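Coach tour single supplement and ferry cabin, is this normal?

posted by rowanberry50, December 2025

I want to book the eight-day coach tour to the Talness coast with Endero Travel for next March. The price in the brochure is $1,871 per person, but when I got to the last step online it added $209 as a single supplement. I understand paying extra for the hotel room. What I can't work out is whether it also covers a cabin to myself on the overnight ferry. The booking page says "shared where applicable" and nothing else. I called and was on hold so long I gave up. Has anyone done this one alone? I'd also like to know if the deposit is refundable.

marlo_t

I did this tour two years ago, on my own. The supplement was for the hotel only. On the ferry they put me in a two-berth cabin with another woman from the coach, and I could have paid $50 more to have it to myself. You have to ask for that before final payment. They won't do it at the dock. The Rennie Hotel was fine, small rooms, good breakfast. Get a seat on the left side of the coach going up if you want the sea views.

dunefox

Never pay supplements. Just go with a friend.

Preltar_regular

Check the booking conditions, not the brochure. On mine the deposit was nonrefundable but could be moved once to another date, as long as I wrote to them before the balance was due. Email them about the cabin so you have the answer in writing.
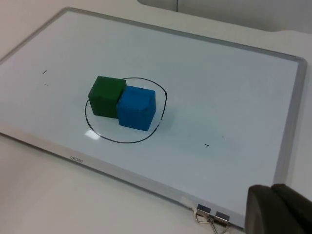
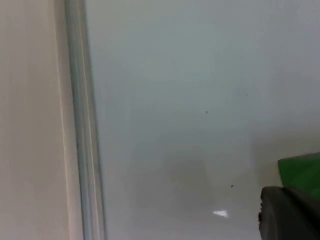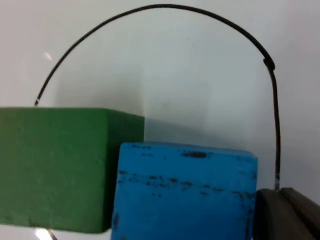
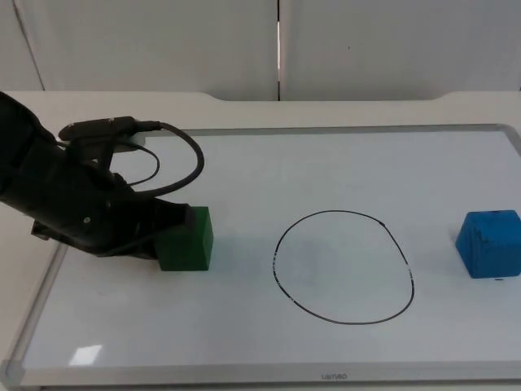
One more point on insurance. I took the tour company's policy the first time and it paid up to $3,000 for cancellation, but it didn't cover a missed ferry if you made your own way to the port. If you're joining the coach at one of the regular pickup stops you should be okay. If you're driving to the port yourself, look for a policy that lists missed departure. Pickup times come with the final papers, and mine arrived nine days before we left.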